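Student team teaches a machine to tidy a desk. The desk is winning

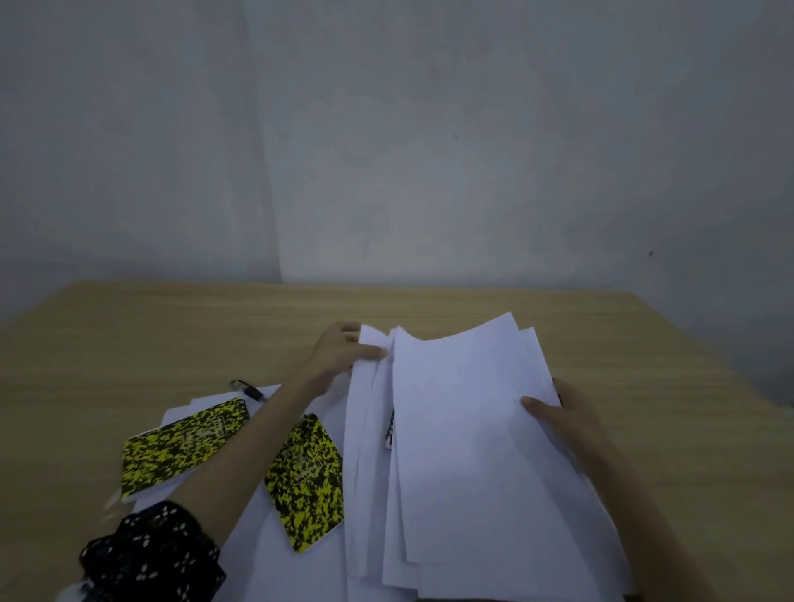

Posted 27 Jan 2024 in Schools & Colleges

The robotics club at Wellon College wants a machine that can clear a student's desk by June. Members have spent the winter term on the part of that job they thought would be easiest, squaring up a pile of paper, and they are still on it.

The project is called Zullo. It has a budget, a corner of a ground-floor classroom and a page on the college website which says it will "give every student back their evening." The evenings of the club's own members have so far gone in the other direction.

What the club is doing at the moment looks a lot like office work. Members sit down at a table with loose sheets, notebooks and pens, and put them in order by hand while the whole thing is recorded from the worker's point of view. The recordings are then cut up and labeled, and the labeled clips are used to train software that is supposed to work out what a pair of hands should do next. When the software is good enough, the club says, it will be hooked up to two small arms that were bought secondhand and are now in a cupboard.

A visitor who turns up hoping to see a robot will be disappointed. On the afternoon this reporter went along, the arms stayed in the cupboard, and the most advanced piece of handling on show was done by a second-year student with a stack of printer paper.

The club has entered Zullo in the Mirkarach, the regional contest for student-built machines, which takes place in June. Teams in the household category get three attempts at a task they have described in advance. Wellon's entry form promises that its machine will take a messy desk, gather the papers into one straight stack, place the notebooks beside it and line up the pens. It gives no limit on the number of papers. Several members now wish it had.

Paper is a hard thing to pick up. A block or a cup stays the same shape when it is gripped, and most student projects stick to blocks and cups for that reason. A stack of sheets bends under its own weight, slides against itself and fans out at the top when it is tapped at the bottom. People deal with this without thinking. They press a corner with the fingertips, feel that the edges are out of line, shift the thumb a little and tap again. A recording shows where the fingers go. It doesn't show how hard they press, and that is the piece of information the club most needs and doesn't have.

Members know this. Asked about it, one said the team was hoping the software would "pick it up from the motion." Another, labeling clips at the next table, said she would believe that when she saw it.

There is also the matter of what counts as tidy. The labeling sheet used by the club has a box for "task complete," and two people going through the same recording will often tick it at different moments. One is satisfied when the pile has a straight front edge. The other waits until all four sides are even, and a third member, who joined in the fall, thinks the job isn't finished while there are still loose sheets lying underneath the notebooks. The club has talked about this at 2 meetings and has yet to write down a rule. Software trained on clips that disagree about where the job ends can be expected to have trouble knowing when to stop.

The recordings have problems of their own. Fast hands come out blurred, and shuffling paper is mostly fast hands. The classroom is on the shaded side of the building and gets a weak, bluish light for much of the winter, which does nothing to help. Club members have asked for two extra lamps. The request is with the college and has been for a while. In the meantime they have been told to work more slowly, and the result is footage of people stacking paper in a way that no one stacks paper, at a pace that would drive most office managers to despair. Whether a machine should learn the natural way or the slow way is another question that has been left for later.

None of this makes Zullo a bad student project. Members have learned to plan a recording session and keep their files in order, and they have learned – the hard way, in one case – to back things up. A folder with three weeks of labels was lost before the break and had to be done over. The club's newer members, some of whom had never written a line of code before joining, can now explain clearly why the software fails on a given clip. That is worth more than a trophy, and the college would do well to say so on its website in place of the line about evenings.

The claims are the trouble. A display board in the college entrance describes Zullo as "a working home assistant." It has never been in a home, and it can't be said to work. A demonstration for parents was held earlier in the winter, and those who attended remember it fondly, but what they saw was a cartoon pair of hands on a laptop, following a path that had been taken straight from one of the recordings. When a parent put a different pile of paper on the table and asked for that one to be sorted, the cartoon hands carried on with the first.

Those running the club say the wording on the board was written by the college and not by them. They would have put "in progress." The college office says the board was put together from the club's own notes. Both may be right. The board was still up this week.

The only live test on the real arms so far was a small one. With the stack reduced to 20 sheets and a notebook left well out of the way, the arms were asked to close on the paper from both sides and lift. On the first try they closed on air. On the second they bowed the sheets upward in the middle until the pile burst open. On the third they held it for a moment, and the room cheered, and then somebody noticed that the bottom sheets had been left on the table. The club logged the test as a partial success. A stricter club might have used a different word.

Other entrants have been more careful with their promises. Sin, a team from a technical school at the other end of the region, has put its machine down for wiping a flat board, with no loose objects at all. It sounds dull next to a desk-clearing robot. It is also a thing that can be finished, and contest rules give no marks for ambition. Under the scoring sheet sent to teams, a plain task done fully on all three attempts beats a grand one done once.

Wellon could still change course. Entries can be amended up to the end of next month, and a group inside the club would like to drop the pens, set an upper limit on the paper and use one thick, stapled booklet in place of loose sheets. A booklet holds together. It would let the team use much of what it has already recorded, and it would give the arms something they can close on. The rest of the club feels that a machine which picks up a booklet is hardly a machine that tidies a desk, and they have a point as well. A vote is planned for after the next round of recording.

Money may settle it before the vote does. The arms need new finger pads with some way of sensing pressure, and the set the club has its eye on costs more than is left in the project's account. A cheaper plan, to glue on strips of rubber and hope, has its supporters. The college has said that it will look at the request once there is "a clear result to show," and the club has answered that the pads are what it needs to get one.

Until then the work goes on by hand. Recording sessions are held after classes, and members take turns at the table so that the software doesn't learn from one person's habits only. Left-handed members are especially wanted, as there are very few of them in the clips so far. Each session starts with somebody messing up the desk and ends with somebody else having straightened it, and by any fair measure the desks in that classroom are now the tidiest in the building.

The club is open to all Wellon students, and no experience is needed. Anyone who wants to help with recording should ask at the ground-floor classroom after the last class of the day. Visitors are welcome too, though they should ask ahead whether the arms will be out. The Mirkarach is open to the public in June, with the household category in the morning session. Wellon's place in the running order has not been announced.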